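Cables on my bench

In September I finally decided to do something with the cables. I live in a small unit in Hasthorpe and my work bench is also the place where I eat breakfast, so there is a limit to how much mess I can accept. I had 14 cables in a shoe box, and every time I needed one, I pulled out a ball.

My first idea was to buy a ready holder. My friend Marcela Krajčí has one from a shop in Flandgate, a rubber strip with slots, and it is nice for phone cables. For thicker ones it is too soft and they slide out behind the desk. I tried it at her place and I was not convinced.

Then I remembered aluminium extrusion. If you don't know it, it is the metal bar with a groove along each side, sold by length, and you join the pieces with brackets and bolts that sit in the groove. I like this material very much. You can undo everything and begin again, and I usually need to begin again. A rectangle from four bars lies flat and is heavy enough that it does not travel over the table when you pull at something. Clear plastic pegs and clips go along one bar, and the cables can be led between them. 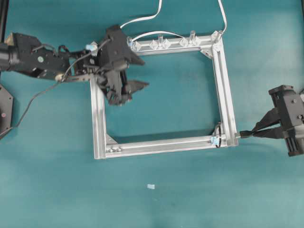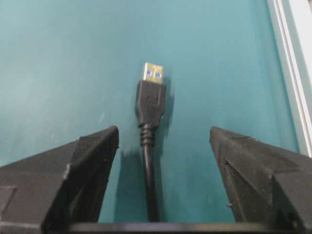

The brackets took me the longest. The first evening I tightened everything at once, and of course the rectangle became a diamond. My neighbour Svetozár Hájek, who used to fit shop windows, told me to leave all bolts a little loose, push the bars against something square (I used a thick cookbook) and only then tighten, going from one corner to the opposite one. It took me 2 more tries to get it right.

About the pegs I am still of two minds. Clear plastic looks tidy, but in the evening, with only the lamp on, I don't always see where they are and I catch them with my sleeve. Coloured ones would be more practical. I also learned that thin cables are happy with a tight bend and thick ones are not. If you force a thick cord around a peg, it pushes itself off again during the night. I give those a wide curve now and hold them only in one place.

And please look at the ends before you sort. I had put all my USB cables together by length, which seemed logical to me, and then I was always taking the wrong one. Now I sort by plug first. The blue inside the plug usually means USB 3.0, and I keep these on their own side for the external drive. The old ones are for charging the bicycle light and similar things.

Three cables went to the e-waste box at the library. One of them had a plug I could not recognise at all - Marcela thinks it belonged to a camera I sold years ago. I still have the power adapters to do, and they are in a bigger box.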